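The shirt is winning, and I say that as someone who has put three months into the machine it is winning against.

For anyone who skipped the earlier posts: Tudel is my attempt at a laundry folder, built in a shared workshop because there isn't room at home for something with this many elbows. It gets two arms. So far it has one, plus a carrier bag of parts I refer to as the other one. Before either arm can fold anything it needs to see some folding done properly, so I've been doing folding by hand with a gripper and a camera, one garment at a time, like a very slow branch of a clothes shop. 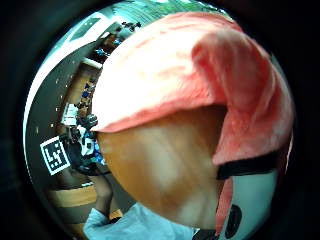
The gripper is the third I've made. Mark one could hold a shirt but not let go of it. Mark two could do neither, though it made a nice noise. I've replaced the finger pads with the softer Kuruvham ones, which cost me 38 quid and a fortnight of waiting, and it now picks up a single layer of cotton more often than it picks up the entire pile. Towels are fine. Towels were always fine. You could fold a towel with a pair of barbecue tongs and a bit of resolve.

Shirts are a different animal. A sleeve has opinions about where it would like to be, and the collar stays put until you've lined up everything else, then flops over and ruins it. My own hands sort this out without consulting me. Doing the same job through a trigger and two rubber fingers, I find I don't know how to fold a shirt and possibly never have. 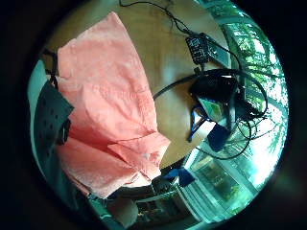 Irnero, in the comments last time, wanted to know why I didn't start with socks, and said any sensible person would have had a working sock machine by January and be selling it by now. I did think about socks. The trouble is that a sock needs a partner, so it's a matchmaking problem with some folding at the end, and I've got enough on.

What I have changed is how I record a go. A list, mainly for my own benefit:

- Start with the shirt in a mess. I'd been laying it out neatly first, which taught the software that shirts arrive neatly.
- One fold, let go, move the gripper well away, then the next fold.
- Don't tug the hem straight with the spare hand. I do this without noticing, then find it when I play the recording back.
- Change the garment often. Checks as well as plain, because plain cloth shows its creases and a busy pattern hides them. 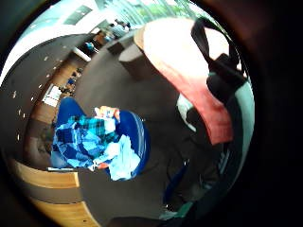

## Where the numbers have got to

I have 48 usable folds. I would like a great many more. The first try at training on them gave me a program which approaches a shirt with real confidence, takes hold of the hem and then hangs there thinking. I left it a while in case it was building up to something.

The Tapsell controller is also sulking. It drops its connection if the arm moves and the fan starts in the same moment, and I've swapped the cable and then the supply with no difference whatsoever. I suspect the earth. I've suspected the earth in every project I've ever built and been right once.

So the plan is more shirts, mostly done late in the afternoon when I've stopped being any use at soldering.
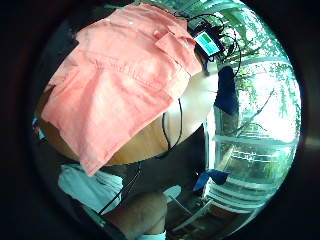
*Pink shirt, still undecided about its sleeves.*

Next time, the second arm comes out of the carrier bag, provided I can find the bracket I put somewhere safe.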